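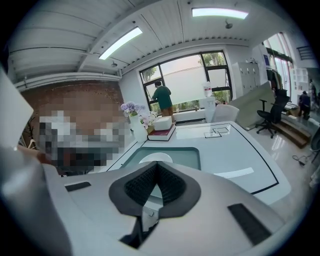 Mesa branca de tampo brilhante, com filetes pretos.

Portas abertas na Sala Grunard: muita promessa, pouca música
Por Redação Cultura | 5/7/19

Fui à visita aberta da Sala Grunard com a expectativa baixa e saí mais ou menos como entrei. O folheto anunciava "uma nova casa para a música de câmara". Tem 183 lugares, diz a direção, e uma acústica desenhada pelo ateliê Sandu, que nos foi explicada durante quase toda a manhã com palavras como "envolvente" e "orgânica". Números de reverberação, pedi duas vezes. Ficaram de enviar.

O Quarteto Nunberg tocou 3 peças curtas, a última delas um arranjo de canções de Natal, em pleno verão, para abrir o apetite para a temporada. Tocam bem, isso não se discute. Da fila de trás, porém, o violoncelo chegava abafado e a viola mal se ouvia. Disseram-me que com a sala cheia melhora. Pode ser; éramos 47 e eu só posso falar do que ouvi. 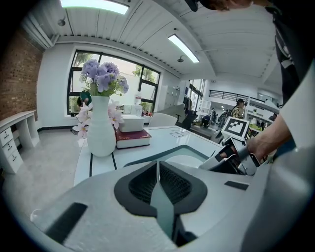
O tampo da mesa, com a zona rebaixada junto ao centro.

Depois veio a apresentação do ciclo Skavuda, que arranca em fevereiro e promete trazer à cidade repertório "raramente escutado". Na lista que distribuíram há dois Schubert, um Dvořák e o Ravel do costume. Raro, só se for para quem nunca entrou num concerto. Os preços dos bilhetes ainda não estão fechados, o que, a esta altura, me parece tarde.

O bar é simpático e o café, decente. As cadeiras rangem. Volto em fevereiro, com bilhete pago e sentado outra vez na fila de trás.

Este site utiliza cookies para melhorar a sua experiência. Ao continuar a navegar, aceita a sua utilização. Aceitar | Saber mais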